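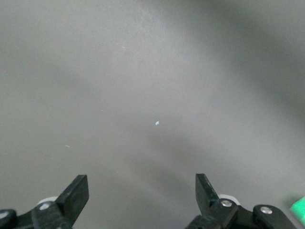
Brurnow abre em fevereiro a sua primeira biblioteca de sementes

Projeto da associação Inskip reúne 338 variedades tradicionais de hortícolas, cereais e leguminosas, que podem ser requisitadas gratuitamente por quem queira semeá-las

A vila de Brurnow passa a ter, a partir de fevereiro, uma biblioteca de sementes aberta a toda a população. A iniciativa é da associação Inskip, que há mais de 5 anos percorre as hortas do vale a recolher, identificar e guardar as sementes que as famílias foram passando de geração em geração, e que agora quer vê-las de novo na terra!

O catálogo de abertura conta com 338 variedades. Há feijões de trepar e feijões rasteiros, abóboras de inverno, couves de folha larga, alfaces de primavera, ervilhas, favas, centeio e um milho branco de espiga curta que já só se cultivava em duas quintas na encosta de Praltholm. Cada variedade tem uma ficha com o nome local, a época de sementeira, o espaçamento aconselhado e, sempre que foi possível apurar, o nome da família que a conservou.

"Começámos com um frasco de feijões da minha vizinha e uma folha de papel, e a certa altura já batiam à porta pessoas que vinham de Praltholm com envelopes nos bolsos", conta Merle Lockyer, coordenadora do projeto. "Foi uma alegria enorme perceber a quantidade de coisas boas que ainda estavam guardadas nas despensas. Há tomates que eu julgava perdidos desde a infância e que este verão voltei a comer à mesa."

O funcionamento é simples. Cada leitor (o nome pegou entre os sócios e ficou) pode levar até três variedades por estação. No final da colheita devolve uma pequena parte das sementes que obteve, limpas, secas e identificadas com o nome da variedade e o local onde foram cultivadas. Se a cultura correr mal, e toda a gente que tem horta sabe que isso acontece, basta avisar a associação e contar o que se passou. As notas sobre geadas, lesmas e secas também entram na ficha e são muito úteis para quem vier a seguir.

Quem está a começar pode inscrever-se nas oficinas de conservação de sementes, orientadas pelo agrónomo Nikau Whitelaw. As primeiras sessões são dedicadas às alfaces, aos feijões e aos tomates, culturas fáceis de manter puras mesmo numa horta pequena. Mais adiante chegam as abóboras, que cruzam entre si com enorme facilidade e pedem polinização à mão, de manhã cedo, com as flores ainda fechadas.

"As pessoas ficam encantadas quando fazem a primeira polinização e veem a abóbora a crescer", diz Nikau Whitelaw. "E depois querem fazer tudo! Temos gente que veio pelas alfaces e que agora anda a selecionar centeio."

A biblioteca fica instalada no antigo edifício Zekport, junto ao mercado de Brurnow, numa sala fresca e voltada a norte. No dia da abertura, com início às 10h, haverá troca livre de sementes, prova de sopas feitas com feijões da coleção e uma visita às hortas de demonstração nas traseiras do edifício. Quem tiver sementes em casa, mesmo sem saber ao certo o que são, é convidado a levá-las.

A entrada é livre. As inscrições para as oficinas fazem-se ao balcão da biblioteca ou na sede da associação Inskip.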